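Visit to the Hekance Regional Archive: Report to Members

In January the Collections Access Group visited the Hekance Regional Archive at the invitation of its head of digital services, Trefor Dafis. The visit began at 10 a.m. in the Swanepoel Reading Room and closed with a discussion of lending and reuse.

The archive holds the business papers of the Zudico shipping company in 103 bound volumes, together with 2000 glass plate negatives. Mr. Dafis explained that the negatives are being cataloged under the Hikine program, which has 3 years left to run. Records are released to the public in batches of 200. 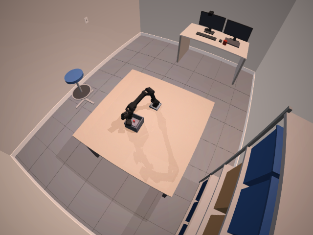

Members asked how permission is handled when a photographer cannot be traced. Staff keep a written record of each search and review the file before a record goes online. A school or local history society may then request copies without charge, provided the archive is credited.

The group also viewed the map store, where access remains by appointment. Shelf lists are still on paper, and members noted that a searchable version would help researchers who live at a distance. The archive has agreed to share its cataloging guidelines with the group before the spring meeting.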